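Cunwood Hand Demos: two-gripper tabletop set

Cunwood is a set of tabletop tasks shown by hand. The person teaching holds a gripper in each hand and does the job at their own pace, and the grippers' motion becomes the training signal. We love working this way! After a year of steering arms by remote control, it's a treat to have people pick things up the way they normally would, and the motions come out so much smoother for it.

What's in it

100 demonstrations, recorded at 30 frames per second. Every demo has a wide view from each gripper and one view from head height, plus gripper pose and finger opening. 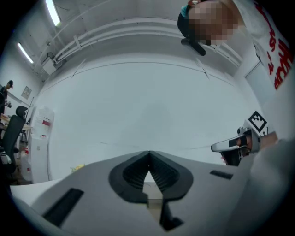 The gripper views are very wide, so straight lines bow and the corners go dark. Please don't crop them before you've tried training on the full circle - our early policies did noticeably better with the extra room around the edges. Faces are pixelated in the released files. If you find one we missed, tell us the demo number and we'll pull it the same day.

How a demo is done

1. Set out the objects on the table and start all the streams.
2. Close both grippers fully, then open them. The loader uses this to line up the finger readings.
3. Do the task at an easy speed. Fumbles are welcome, and if you drop something, pick it up and carry on. We kept those demos and tagged them "recovery", and they're some of my favourites.
4. Keep the marker cubes facing outward as much as you can. Small objects can be held right at the fingertips, with the cubes well behind them.

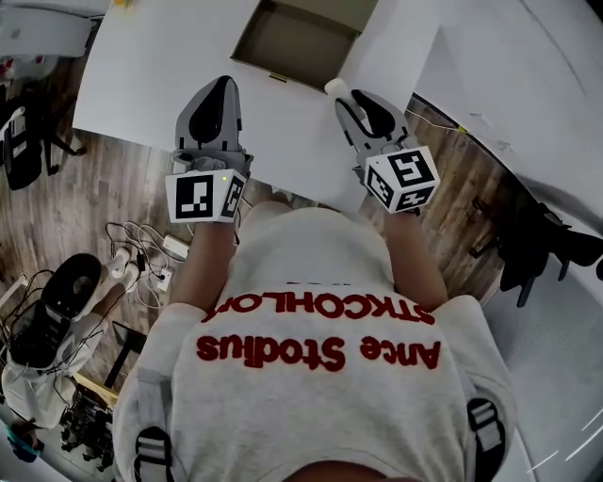
5. Bring both grippers back over the near edge of the table and hold still for 2 seconds before stopping.

Known rough spots

Pose tracking jumps when one cube passes behind the other. Those stretches are marked in the "track_ok" column, so have a look at it before you do anything else. Demo 10 has no left finger readings.

Getting started

The Dovix loader reads the set as is. A converter for Gusier is in the tools folder - it's slow but it works. Colour calibration files sit beside each demo.

Questions, fixes and trained policies all go to Rima Nimri. I'd really like to see what you make with it!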